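# Stale grasp fault: notes for the Wetton talk

Slot is 15 minutes plus questions. Berkay runs the laptop, I talk. Keep water on the left side, the mic stand is on the right.

**Open**

Say who we are. Drollico, manipulation group, four people when this happened. We build the unloading and loading behavior that runs on top of the Evix planner. I wrote the gripper state code, so the fault in this talk is mine. Say that early and move on.

One line on why it matters: the arm believed it was holding something when it wasn't, and it kept believing that for a long time.

**What we saw first**

In February we ran 2,156 loading episodes overnight in simulation. The success rate looked better than the week before. Hülya Ekinci didn't like it. She opened a handful of runs marked as successes and watched them at normal speed. In the second one the arm carried nothing from the counter to the rack, opened its fingers over the rack, and logged a placed cup. The cup was still on the counter.

Pause here. People usually ask if the success check was broken. Answer: yes, but that was the second fault. Take the first one first.

**Fault one: the held flag**

The gripper reports "held" when the fingers stop closing before they reach their end position. With a thin or slippery object the fingers can stop, set the flag, and then slide past. The flag was set once, on contact. We never cleared it. Everything after that read the old value.

Eylül Akbulut found it by printing finger width next to the flag. Width went to zero. Flag stayed true for 40 seconds, until the episode reset.

(If short on time, skip the width plot and just say this out loud.)

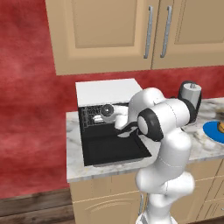

The rack is where a stale flag does the most harm. Out over open counter, an empty gripper that thinks it is full wastes time and does little else. At the dishwasher the planner changes its clearances depending on whether it has something in the fingers, and it has very little room to get that wrong. Point to the fingers angled down by the rack and the dark, glossy round piece right next to them. With the flag true and that piece not in the grasp, the planner leaves it out of the obstacle list and will go straight through it. Then point to the upright tines and the small white dish among them. Same problem for anything resting there if the arm gets pushed off its path.

Don't spend long on the picture. One minute.

**Fault two: the success check**

The check asked two things: did the gripper open inside the rack volume, and was the flag true just before. It never asked where the object was. Ataberk Karakaya wrote the first version as a placeholder and labeled it as one. The rest of us forgot. Don't make a joke out of that, he'll be in the room.

**Why it's a safety matter**

We had a real arm scheduled to get the same code. Brenda Cisternas was doing the handover and asked what the arm does if a person takes the cup out of the gripper. Nothing in our tests covered it. We tried it in simulation by deleting the object partway through a move. The arm finished the move at full carrying speed and pressed down into the rack at the end. The force limit caught it in most runs — not in 7 of them.

We held the handover that afternoon.

**What we changed**

- The held flag is computed every control cycle from finger width and motor current.
- If it drops during a move, the arm stops and waits. No automatic retry.
- Success is judged on object pose after release.
- An object stays in the obstacle list until the grasp has been confirmed by a short lift.
- Object removal is a standard test case.

The confirming lift makes every pick slower. Tyagi's team asked us to make it optional. We said no for anything near a person and are still talking about the rest.

**Numbers after the fix**

Real success rate on the same task set was 70 percent. Leave it on the screen. It's lower than what we had reported internally, and we sent a correction.

**Open items**

Stiff plastic bags still fool the width reading. Current helps, but the threshold is hand tuned. Ask if anyone has a tactile sensor they'd trust on wet dishes.

**Likely questions**

Why no camera check on the fingers? We had one, and it lost the object inside the rack too often to be used for stopping.

Could the force limit be lower? We tried it. The arm then stopped on normal rack contact, so we left it where it was.

Is the test set available? Berkay has the link, send people to him after.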